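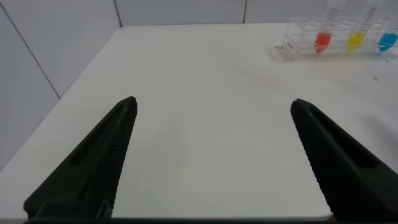

Clullum Science Club: minutes, January
Posted by the Secretary

Meeting opened 6 pm, give or take the kettle.

Colour-mixing bench: red, yellow and blue to stay in graduated tubes in the clear rack. The word "rainbow" was moved, debated and struck from the poster.
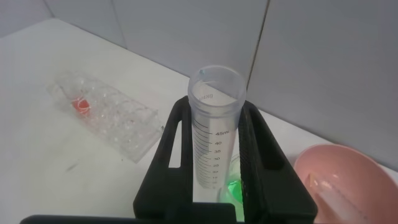
Skister quoted $370 for new tubes. Deferred, with feeling. Caps to be kept in one jar.

Wiping of the white bench: carried, two against.

Comments
Prustness: I was one of the two.
benchmouse: Bring back rainbow.

Contact the Secretary | © Clullum Science Club | Back to top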